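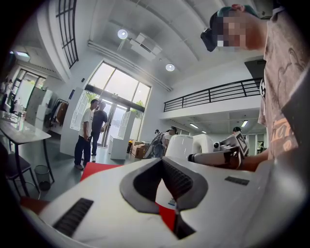
Notas de Travard, 27 de diciembre de 2019

El desfase, por fin

Los que leísteis el boletín de noviembre recordaréis que me quedé a medias con una queja: las trayectorias de las pinzas de mano salían bien de forma y mal de tiempo. La mano llegaba al objeto, los dedos se cerraban, y en la reproducción el cierre aparecía un poquito antes de que la mano llegase. Muy poco, lo justo para que al verlo a velocidad normal pensaras que eran imaginaciones tuyas. Varios me escribisteis para decirme que sería el filtro. Yo también estaba convencido de que era el filtro, así que me pasé una semana entera tocando el filtro. No era el filtro.

Os cuento cómo está montado esto, que hay gente nueva en la lista. En Worville grabamos con pinzas que se llevan en la mano, con su cámara, y de cada toma tenemos que sacar dos cosas: dónde estaba la pinza en cada momento y cuánto estaba abierta. De lo primero se encarga Draro, nuestro estimador de pose, que tira de la imagen y del sensor inercial. La apertura la lee otro proceso por su cuenta. Después viene Lachance, que es el que junta todo, lo pasa a una frecuencia común y escribe el fichero que luego se come el entrenamiento. Y Travard es el visor, la parte bonita, la que da nombre a este boletín y la que menos mantenimiento recibe de las tres (lo sé, lo sé, tengo vuestros mensajes guardados).

Pues bien, el problema estaba en la costura. Draro ponía a cada pose la hora en que terminaba de leer la imagen. El proceso de la apertura ponía la hora en que llegaba el dato. Y Lachance, que es muy obediente, se creía las dos y las alineaba como si significaran lo mismo. Entre la exposición de la imagen y el momento en que Draro la tenía en memoria pasaban 90 milisegundos. Si mueves la mano despacio, ni te enteras. Si la mueves como la mueve cualquier persona cuando coge un vaso, en ese rato la mano ha avanzado un buen trecho y los dedos se cierran en el aire.

Lo encontró Darnell Nguyen-Tran, y lo encontró de una forma que me da cierta rabia por lo sencilla que es. Agitó una pinza delante de otra, de lado a lado, abriendo y cerrando los dedos justo en cada extremo del recorrido. Luego cogió la velocidad de la mano según Draro y la velocidad de la apertura, las puso una encima de otra en una gráfica y buscó el desplazamiento con el que encajaban mejor. Correlación cruzada de toda la vida, una función que ya teníamos en el repositorio y que usábamos para otra cosa. Me mandó la gráfica sin texto ninguno, solo con una flecha.

El arreglo tiene dos partes. La primera es que ahora Draro calcula la hora a mitad de la exposición, usando el reloj de la cámara, y guarda también la hora antigua en un campo aparte para poder comparar. La segunda es que Lachance ya no acepta una secuencia de datos que no diga qué significa su hora: captura, llegada o escritura. Si no lo dice, se para y protesta. Al principio lo puse como aviso en amarillo y, claro, nadie lee los avisos en amarillo (yo el primero), así que ahora es un error y se acabó. Si tenéis lectores propios, tocará añadirles el campo time_semantics antes de actualizar. Es una línea.

Con eso puesto reprocesé las tomas que teníamos, unas 800. La mayoría se han arreglado solas, lo que me alegró la tarde. Pero 187 siguen sin pasar la comprobación de cierre, y llevo desde entonces mirando por qué. De momento veo dos familias. Una es la de las tomas en las que la persona camina hacia una cristalera con mucha luz: la exposición automática pega un salto, la imagen se quema y Draro se queda sin puntos que seguir hasta que se recupera. En el registro se ve clarísimo, la incertidumbre se dispara y vuelve a bajar. La otra familia es más fea. Son tomas en las que pasa gente cerca y el seguimiento decide que un señor que anda es parte de la pared. La trayectoria se dobla suavemente, sin saltos, y por eso los controles que teníamos (que buscan saltos) la dejan pasar tan contentos.

Para la segunda he probado a quitar los puntos que se mueven de forma distinta al resto, y funciona más o menos. Cuando la persona ocupa poca imagen, bien. Cuando se te pone delante y ocupa media vista, el grupo mayoritario es ella, y entonces el algoritmo tira la pared y se queda con la camiseta. Aquí el sensor inercial tendría que llevar la contraria con más fuerza, y creo que lo tenemos con un peso demasiado tímido desde el verano, cuando lo bajé por un problema de vibración que ya no existe. Lo estoy subiendo poco a poco. Os diré algo cuando tenga números que no me den vergüenza.

Una cosa que me habéis preguntado bastante: ¿por qué no llenar la sala de marcadores impresos y dejarse de líos? Pues porque queremos grabar en sitios que no sean nuestra sala, y llegar a una cocina ajena con un rollo de pegatinas no es plan. En las pinzas sí me parecen estupendos los marcadores. Si una ve el marcador de la otra, tienes la posición relativa entre las dos manos sin pasar por el mapa, y para las tareas a dos manos esa medida vale oro -- que las dos estén un poco desplazadas respecto a la habitación me importa bastante menos que el que estén desplazadas entre sí. Draro ya admite esa restricción con la opción --pair, que sale en esta versión marcada como experimental. Ojo con el tamaño del marcador en el fichero de configuración, que va en metros. Yo lo puse en milímetros y me salió una pinza en el aparcamiento.

En Travard hay poca novedad, pero alguna hay. La línea de tiempo enseña ahora las dos horas, la nueva y la antigua, y podéis arrastrar una sobre otra para ver el desfase con vuestros propios ojos. También se puede filtrar por motivo de rechazo, cosa que pedisteis tres personas distintas en el mismo hilo. Y he arreglado el cuelgue al cerrar una toma mientras cargaba la siguiente. Bueno, lo ha arreglado Darnell; yo he escrito la nota del cambio.

Lo que no entra todavía es el planificador. Quería tener para estas fechas la parte que coge una trayectoria de mano y comprueba si el brazo puede seguirla sin acercarse a una singularidad, y la tengo a trozos. De las 46 tomas con las que lo probé, las que fallan suelen fallar por la muñeca: la gente la gira con una alegría que el brazo no comparte. Estoy dudando entre rechazar esas tomas o dejar que el planificador se desvíe un poco en orientación cuando los dedos están abiertos y lejos de cualquier cosa. Me tira más lo segundo. Si alguien ha hecho algo parecido y tiene una opinión sobre cuánta desviación se puede permitir sin estropear el agarre, que me escriba, por favor, que tengo la función de coste escrita en un papel y cada día le añado un término.

La versión nueva está ya en el sitio de siempre. Reprocesad en una carpeta aparte, no encima de lo que tenéis, y si el desfase que os sale se aleja mucho del nuestro mandadme el registro completo con el modelo de cámara.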